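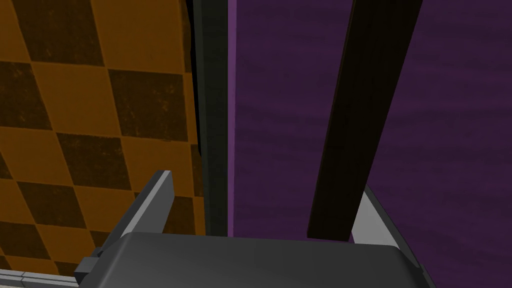
The wrist view in the Plemberg rehearsal model, fingers apart, with the black bar between them near the right-hand one.

Cell notes: the gripper goes back on, again

Readers who skipped the January issue (we have the figures, we know who you are) will need reminding that the handling cell at Billent was off for most of that month with a gripper that closed crooked. It is back at work. What follows is how we set it up the second time, written down because the first time was written on the back of a delivery note and the delivery note has gone.

The trouble was the left finger. The pads met at the tips and gaped at the root, so anything thin was held by a whisker and anything round left the cell under its own steam. We blamed the pads and bought new ones. We blamed the air supply, on a gripper that is electric. Then somebody took the finger off and found a curl of swarf under the mounting face, about as thick as a fingernail paring, and the room went quiet.

So, the order of work for anyone doing this at the other sites. Park the arm, lock off the power and wait 60 seconds for the drive to drain before putting a hand anywhere near it. Take both fingers off, including the one you are fond of. Wipe the mounting faces with a clean rag, and then wipe them with a rag that really is clean. Run a fingertip over the metal before refitting. Start all the screws by hand, nip them up in a cross pattern, close the fingers gently on the gauge block and only then tighten fully. If the fingers still meet unevenly, stop there and look for dirt. Do not reach for the offset table. The offset table is how we got here.

Once the fingers are square, zero the stroke with the gripper fully open and save it under a new name. There were 237 saved setups on the controller when we looked, a good many of them called "final". They have been archived and the naming rule is now site, cell and month. Swearing in the comments field is discouraged but not yet enforced.

Then comes rehearsal, where Siriwan earns its keep. Siriwan is the simulator we run on the old drawing office machine, and every new setup goes through it before the real arm is allowed to move. The decor is a matter of taste. Whoever set up the Plemberg model gave it an orange and brown checkered surface to the left of a dark post and purple wood grain to the right, and the effect from the wrist is of a pub carpet meeting a teenager's bedroom. It does make the edges easy to find. When the approach drifts towards the post you notice at once, and we have stopped asking for it in grey.

The thing to watch in the wrist view is the gap either side of whatever you mean to pick up. A bar lying closer to one finger than the other will be shoved sideways before it is gripped, and in the real cell that shove goes straight into the wrist joint. The rule is to back off, recentre and come in again at slow speed. People find this tedious. People also found January tedious.

We ask for 300 clean cycles in Siriwan before a setup is signed over. On the first attempt ours managed 208 and then stopped, and the log gave the cause as "cause". Two afternoons later we found that the tool length in the model was still the one for the previous fingers, which were a touch shorter. The model had been faithfully rehearsing with a gripper we no longer own. Please check the tool length first. It is on the second page of the tool menu, under a heading that suggests it is something else.

The second attempt went through without a stop, and the real cell followed at quarter speed, then half. It has been left at three-quarters for the time being. The line upstream cannot feed it any faster, whatever the wall chart says.

Looking after it from here is dull and ought to stay that way. Wipe the fingers at the end of every shift. Check the screws against the paint marks weekly; if a mark has broken, take the finger off and start again from the top of this page. Look at the pads while you are there and change them as a pair. Grease goes on the slides, sparingly, and nowhere else. The tub with the green lid is for the conveyor and the conveyor wants it back.

Anon, the newer cell next door, has the same gripper and so presumably the same appetite for swarf. It gets its strip-down next month. The gauge block needs to be in its drawer by then. It is small, heavy and makes an excellent paperweight, and we would like whoever has discovered this to return it.

Setup sheets are in the folder on the cell door. Corrections to the workshop office, in writing, and preferably not on a delivery note.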